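Dratham hall kitchen shut till January, sausage sizzle moves indoors

Nov 3, 2021

The kitchen at the Dratham community hall will stay closed until at least January after the inspector knocked back the wiring for a second time, and groups that use the place for lunches are being told to make do with what can be plugged in.

Hall bookings manager Junpei Murakami confirmed it this morning. Main oven off, both hotplates off, urn still OK. Fridge is on a seperate circuit and is fine.

"We thought we'd be open by now," he said. "The first lot of work was done but the switchboard is older than anyone had on paper. So it's a bigger job."

Esquivel Electrical has the contract. New board, new cabling to the kitchen, and a safety switch on every circuit in the building. The part holding it up is the board itself, on order from Roltell and not expected for weeks. No firm date.

Cost so far is $718 for the inspection and the patch-up in the supper room. The full quote hasn't been released but Murakami said it would be "a fair bit more than we had put away".

The hall has 176 people a week through the door in a normal month, he said, most of them for the Umumon seniors' lunch, playgroup and the table tennis. Lunch is the one that hurts. It usually seats 60 and has been cut back to sandwiches, soup from home in thermoses, and whatever can be done in small ovens on the tables out front.

One benchtop appliance per power point, no double adaptors, no extension leads across the walkway. Those are the rules from the electrician and they are up on the door.
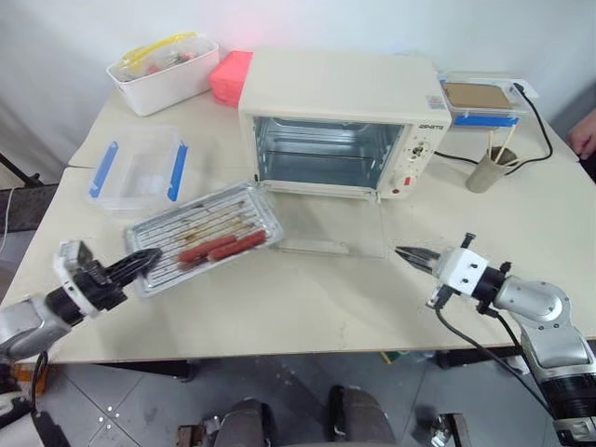 Two sausages on the tray, toaster oven door down.

Bookings already paid for will be honoured. Anyone who hired the hall for the kitchen can have a refund or a new date, but you need to ask, it won't happen automaticaly. Hire without the kitchen drops by $5 an hour until the work is done. Christmas parties are still on, bring cold food or get it catered.

The Saturday-style barbecue out the back is also off for now, that one because of the gas bottle cage, which failed the same inspection. A replacement cage has been priced. No word on when.

Not everyone is happy. One regular at the lunch said she had been told August, then October, and now next year. "You stop believing it," she said. Another wanted to know why the board wasn't looked at when the roof was done.

Murakami said that was a reasonable question and he didn't have an answer, the roof was before his time. Old invoices are being dug out of the storeroom to see what was checked and by who.

A public meeting on the works will be held at the hall once the quote is in. Notice will go up on the front window and in this paper. Offers of loan appliances are welcome but they must be tested and tagged before they come in the door, Esquivel will do it free for anything going to the lunch. Drop them at the side entrance during office hours with your name taped on.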